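Search this site Enter keywords

Home News Showroom Trade Contact

21 July 2022

Brinex opens kitchen and storage showroom in Puvstead

Brinex has opened a showroom in Puvstead for homeowners and small builders planning kitchens, closets and utility rooms. The company will employ 20 people at the site, including a design team led by İlker Karaca.
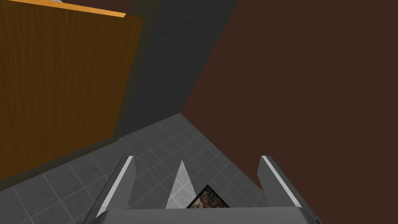 Customers can book a free planning session and take samples home before they order. Finishes run from plain painted colors to warm amber-brown wood grain with a bright orange edge strip, and any of them can be ordered for a single room.

"People want to see a full-size panel before they spend money," said Girish Thakur, managing director of Brinex. "A small sample card only tells you so much."

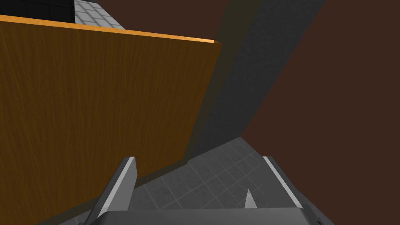 The Puvstead site is the company's second, after Barndale, and stocks 396 door and drawer sizes. Standard orders will be delivered in two weeks. Made-to-measure work takes longer — customers will be given a date when they sign off on their plans.

Trade accounts opened at Barndale before June carry over without a new application. Warrick Tapsell will handle trade inquiries at both locations.

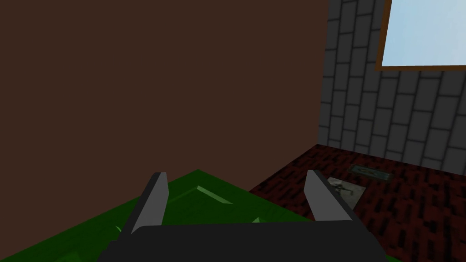

Matte brown wall meeting gray brick.

Media contact: Keegan Pomare, Brinex press office

© 2022 Brinex. All rights reserved. Contact us | Back to top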